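July

Up at six to get the first coat of stain on the back steps before the sun came over the garage. I had the old finish sanded off by last night, all but the underside of the bottom tread, which I am leaving alone. The color is darker than the chip at the store. On the chip it was a gray brown and on the wood it is more like strong tea. I did the risers first and then the treads from the top down, and then I was standing in the yard with my coffee still up in the kitchen, so I walked round to the front.

Kornél Lengyel came at eight to look at the porch floor. He crawled under with a flashlight and was there a good while. Two joists at the north end are soft where the downspout used to empty against the house. The rest he says are fine. He pushed a screwdriver into every one of them and I could hear him grunting as he moved along. He wants to put new joists alongside the bad ones and leave the old ones in place. I asked if we should just pull them and he said we could, but then the ceiling of the crawl space has to come down as well, and that is another 200 dollars for nothing I would ever see.

We talked about boards. I have been going back and forth since spring between plain fir, painted, and the Skorken composite that they have on the Nedeljković house at the corner. I went over there last week and stood on it in my socks. It was warm but not hot at noon. Mrs. Nedeljković says she hoses it off and does nothing else. Hers is the lighter one, and you can see every leaf stain on it until she gets the hose out. Kornél does not care for composite, but he will put in whatever I buy. He said fir will want paint every other year on the side that gets weather. I am 5 years behind on painting the shutters, so I know what that means.

I ordered the composite after lunch. Dark gray, 80 boards, which includes the extra he told me to get for the diagonal cuts at the corner. They had it listed two ways on the website and I called to make sure I was getting the grooved edge and not the square one. On hold a long time. Delivery is to the driveway only, so the boards will have to be carried around.

The furniture is still in the dining room. The wicker chairs are stacked by the window and the glider is on its side against the wall. I took the cushions out of their bags to see what was worth keeping. The two long ones are all right. The square ones have gone flat and smell like the basement. I had looked at new ones from Basine but they only come in a size that hangs over the front of the seat, and I do not want to be pushing them back all summer. I may just buy foam and cover it. There is enough of the green stripe left from the kitchen bench, if I piece the backs.
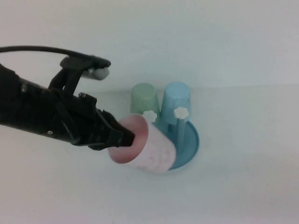
The other thing is the ceiling. I want it pale blue and always have. Kornél says prime it first or the old varnish will bleed through, and to do it before the floor goes in so I can drip all I like. That gives me until the boards come. I have half a can of primer in the garage that may or may not still be good. I shook it and it moved.

Went to Flarnalero in the afternoon for paint and a new brush. They mixed me a sample pot of the blue and I put a patch of it up by the light fixture and another over the door. By the door it looks right. By the light it looks nearly white. I will look again in the morning.

The light fixture has to come down anyway. There was a wasp nest started in the top of it, small and empty, and I knocked it out with the broom.

Second coat on the steps at five. Better than the first. Have to use the front door until tomorrow night. Leftover chicken for supper.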